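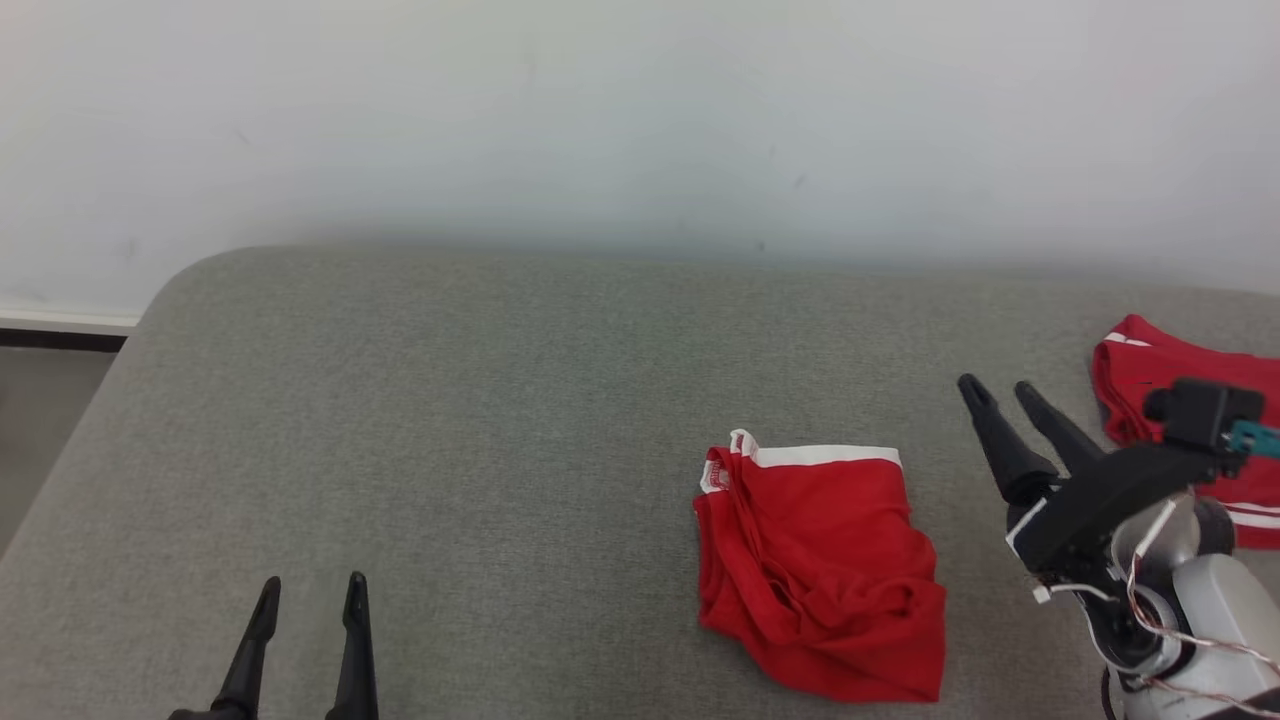

Lesia Pylypenko asked us outright whether anyone needs a company to fold their shorts. Fair question, and we had it ourselves before we started Plinard.

We do laundry folding for households in Sivville. We don't promise to change your life, and we'd be wary of anyone who says folded clothes will. Most of the advice out there is a stretch – special boards, color systems, drawers filed like a library. We tried a lot of it and dropped nearly all of it.

What's left is plain. Lay the thing on a flat, padded surface. Smooth the waistband first, then bring one leg over the other. Fold up from the hem. Gym shorts in slippery fabric will come undone in the drawer whatever you do, so we roll those.

Aníbal Serrano set up the first table on Demchenko Street and still doubts that fitted sheets can be folded properly. We take them anyway, at no extra charge.

Last year we folded for 400 homes. Some quit after a month and went back to the chair in the corner – no hard feelings. Drop-off is open until 4 on Wednesday.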